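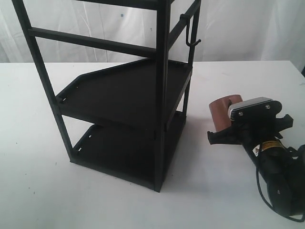 Black rack on the white table, hook on the upper rail, corded tool alongside.

Herkdale bench, June, a little after four

I have been meaning to write up the rack for the Mesa corner all month, and since the kettle is on and the good chair is free I may as well do it properly. It's the tall narrow one in black square tube, and I have to say I've grown fond of it. It takes up hardly any of the table and it goes up a long way, and that suits us, because the table is where all our arguments about space begin.

The two shelves are what I like best. Both have a raised lip, so a dropped screw or a pencil ought to stay put – I lost a whole afternoon last winter to one spring washer that rolled off a flat board, and I have not forgiven the board. The upper shelf has its left side clipped on the diagonal, so anything long wants to sit toward the front. I tried the Lim clamps there at lunch and they were happier on the lower one. There are little slots along the left edges too, one up top and three below, and I keep looking at them and thinking cable ties, or maybe the thin Edanen labels folded through. Somebody with more patience than me is welcome to try both.

I put the J hook on the upper right rail with its bend facing out. That is a good height for the tape or an apron, and please let's keep it to light things until we have had a chance to load it properly.

For the lower shelf, I'd like the sandpaper back in one place. We have 600 and 3000 grit in three different drawers at the moment, and I found a sheet of the 3000 being used as a bookmark in the parts catalog (a very smooth bookmark, to be fair).

Still to do: check that the feet sit level, find the felt pads, and put the bin marked 495 somewhere sensible, as it's too wide for either shelf and I would hate to see it end up on the floor again. Tea's ready, so I'll do the felt pads tomorrow.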